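Ticket 2363 – Dryer stops mid cycle, E58
Product: Grasto heat pump dryer
Status: Open, waiting on part
Logged by: Benjamín Ocampo

7:40 am
Customer rang. Dryer cuts out 36 minutes in, every load, shows E58. Drum light stays on, door unlocks fine. Bought second hand, no manual. Told her to leave it off at the wall for ten and try again.

8:25 am
Rang back, same thing. 36 on the dot. Asked about filter – cleaned every load she reckons. Asked about the second filter, down the bottom behind the flap. Silence. Didn't know there was one.

9:10 am
Bottom filter out, felted solid. Rinsed it in the laundry trough, left it out on the verandah. Do not put back in wet!! Have said this twice.

1:15 pm
Filter back in. Ran empty on Bach programme (the quiet one, still don't know who named these). Got past 36, got to the end. Thought we were done.

3:50 pm
Not done. Full load of towels, E58 again, later this time. So it's heat or it's the moisture sensor. Sensor bars are the two metal strips inside the door lip, get a film on them from softener sheets. She uses Skivico sheets, two a load. Stop using those for now. Wipe strips with white vinegar, soft cloth, no scourer. 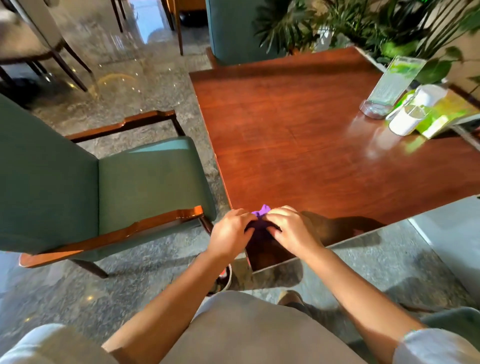

Test loads from here on need to be the same each time or we're chasing our tails. Half a drum, cottons only, nothing straight from the bucket. Fold or wring stuff over a table first if it's dripping, two hands, bunch it up tight like the little purple cloth and see if water comes out. If it does, back in for another spin, 4000 won't fix a dripping load. (4000 = the long timed programme, for whoever picks this up.)

5:05 pm
Half load ok. Full load E58. Sensor cleared then, looks like fan side. Ordered a Jimier fan motor, the genuine one is on back order til October. Same plug, check teh bracket before fitting, older ones had the holes out by a few mil.

5:20 pm
Customer ok to run half loads til it comes. Leave laundry door open. Ring her when the part lands, mornings best.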